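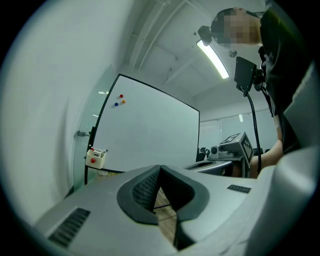 Mayuree Saengthong holds that a blank whiteboard is a wasted one, and that the Plindine office should keep its schedule up permanently. I disagree. A shared board works as short-term storage, and its capacity is whatever was wiped last. Permanent content reduces that capacity and goes stale by August.

The accessories matter more than the surface. Markers belong in a holder fixed to the board, at the lower edge, caps on. Magnets should be parked in one upper corner, where they leave the writing height clear. Three are enough for most meetings. A stand is preferable to wall mounting if the room changes layout.

My rule is a full wipe after 30 days, whatever is written there. Schedules can go on paper, under a magnet.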